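Fondue table manners, a thread. I host a cheese fondue night every December and go to a fair number of other people's. The same questions come up each time, so I'm putting the answers in one place. May 10, 2022

1. Scope first. Most of this is cheese fondue. Oil and broth have different rules and I get to them further down. Chocolate gets a couple of posts near the end.

2. Wait for the host to dip first. The host is checking whether the cheese is the right thickness and whether the burner is set properly. Give them one bite and then go ahead.

3. One fork per person, and you keep that fork all night. Most sets have a colored dot or band on the end of the handle. Look at yours when you sit down and remember it.

4. If your set has no colors, tie a bit of different thread around each handle end. I did this for years before I bought a Drutetti set at an estate sale on Tamayo Street.

5. The long fork is for dipping. It goes in the pot and it goes over your plate. It does not go in your mouth. Slide the bread off onto the plate and eat it with your regular fork.

6. Some families do eat straight from the long fork. If that's how the host does it, you can do it too, but take the bread with your teeth and keep your lips off the metal. Those prongs are going back in the shared pot, and they're also hot.

7. Spear the bread through the soft side first and out into the crust. The crust is what holds it. Bread speared crust first, with the prongs ending in the soft part, is the bread that falls off.

8. This is why the cubes should be cut so every piece has some crust on it. That's the host's job. If you're the guest and you get an all-soft piece, eat it plain or push it on further.

9. Stir when you dip. Go all the way to the bottom and make a slow figure eight. The cheese stays smooth if people keep it moving, and it scorches if they only skim the top.

10. Lift the fork straight up and hold it over the pot while it drips. Turn it a couple of times so the string wraps around the bread. Then move it to your plate.

11. Keep your plate close to the pot if you can. A long trip across the tablecloth leaves a line of cheese, and it's harder to get out than you'd think. Cold water and a butter knife, after it hardens.

12. One or two forks in the pot at once is comfortable. Four is a traffic jam. If someone is already in there, wait until they lift out.

13. Don't double dip. A bitten piece doesn't go back. If you want more cheese on it, you should have left it in longer the first time.

14. Dropped bread. The old custom is that whoever drops a piece in the pot owes something. At some tables it's a round of drinks, at others a kiss for the neighbor, a song, or the dishes.

15. We do dishes at my house. Ask what the penalty is before the meal starts, and if it's something you don't want to do, say so then. A good host will swap it for something else.

16. Hosts, the kissing one has aged badly. Pick something a coworker or a new neighbor would be fine with. Clearing plates works for everyone.

17. To get a dropped piece out, use a slotted spoon. Don't go fishing with your fork for five minutes while everybody else waits.

18. What to drink. The traditional advice is dry white wine or hot tea, and no cold water, on the idea that cold drinks make the cheese set in your stomach. I drink cold water with mine and I've been fine. Older guests may comment.

19. Put out tea whether or not you believe it. I get the loose black tea from Clikia, the grocery by the bus station. It's cheap and it stands up to the cheese.

20. Side dishes. Small pickles, pickled onions, boiled potatoes, sliced pears, a green salad. These go on your plate with a normal serving spoon. Pickles don't usually go in the pot because the vinegar drips off into the cheese.

21. Potatoes can go in. So can blanched broccoli, cauliflower, and firm apple. Anything that crumbles should stay out, and so should anything wet.

22. The crust at the bottom. When the pot is nearly empty there's a toasted layer of cheese stuck to it. It has its own name in Switzerland and people look forward to it. Do not scrape at it early.

23. The host lifts it out at the end and divides it. If it's small, the guests get it and the host goes without. I've seen two adults stop speaking for an evening over this, so cut it up evenly.

24. Now oil. This is meat cooked at the table in hot oil, and it's where people get hurt. Never eat off the cooking fork. It has been sitting in oil at over 350 degrees and it will burn your mouth.

25. Use a separate plate for raw meat. Most oil fondue plates have sections, but raw and cooked on the same plate is still a bad idea. I give everyone a small extra dish just for raw.

26. Pat the meat dry before you put it in. Water in hot oil spits. The host should do this in the kitchen, and then there should be paper towels on the table as well.

27. Leave your fork in the pot while the meat cooks. This is the one time it's fine to have everybody's fork in at once. The colors on the handles matter a lot more here, because you can't see whose piece is whose.

28. Don't take a piece that might not be yours. If the colors have gotten mixed up, ask. Somebody may have just put theirs in and it will still be raw.

29. Broth is the gentler version. Same separate plates, same separate forks. At the end you can ladle the broth into cups and drink it, as long as it comes back to a full boil first.

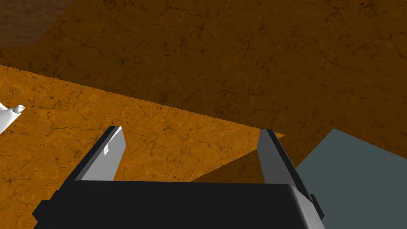
30. Sauces. Spoon some onto your own plate. Don't dip meat in the serving bowl. I put out mustard, garlic mayonnaise, and a jar of Kemum pepper relish, which is the one that always runs out.

31. Chocolate. Same fork rules. Fruit should be dry or the chocolate seizes up and goes grainy. Strawberries need to be washed early in the day and left on a towel.

32. Marshmallows go in quick and come out quick. Cake should be a day old or it falls apart. Pound cake is better than anything with frosting.

33. Kids. Give them a regular fork and their own small bowl of cheese or chocolate, and let an adult fill it. I don't seat small children within reach of an oil pot at all.

34. Seating. A round table is easiest. With a long table you need two pots, because anyone who has to stand up to reach is going to put a sleeve in something. I tried it once with one pot and eight people and the ends barely ate.

35. Put the pot on a trivet or a tray, and put the burner where nobody's napkin can slide under it. Only the host adjusts the flame. Only the host adds fuel, and only after the burner is out and has cooled down.

36. What to bring as a guest. Bread is usually taken care of and so is cheese. Ask first. A bottle of dry white is safe. Don't bring an extra cheese and expect it to go in the pot, since the host has already worked out the mix.

37. Arrive on time. Cheese fondue can't wait the way a roast can. Once it's melted it needs people at the table. If you're going to be late, tell them to start, and mean it.

38. Pace. You'll fill up faster than you expect. Nobody minds if you put your fork down and just talk for a while. Rest it across your plate, never leaning in the pot.

39. If the cheese gets too thick, tell the host. A splash of warm wine fixes it. If it separates, a little cornstarch stirred into lemon juice usually brings it back. Guests shouldn't add anything themselves.

40. Cleanup. Soak the pot in cold water first. Hot water makes the cheese stringy and it wraps itself around the sponge. If you lost your bread earlier, this is your part of the evening.

Adding a few from the replies.

41. Someone asked about vegetarians at an oil fondue. Give them a separate pot. Sharing oil with beef doesn't count as vegetarian. If you only own one pot, do cheese that night instead, and check the label, because some cheeses are made with animal rennet.

42. Someone asked about alcohol. You can make it with broth or apple juice plus lemon in place of the wine. Tell guests which version it is before they sit down. The wine does not all cook off.

43. Someone asked what an electric pot is like. It's fine. The heat is steadier than a flame. Tape the cord down or run it away from where people walk.

44. Several people asked what my set cost. It was used, so I don't think my price helps you. Check thrift stores in the spring. A lot of them were wedding presents and have never been out of the box. Count the forks before you pay.

45. I'll do a separate thread on raclette when it gets cold again. The manners are different because everybody has their own little pan.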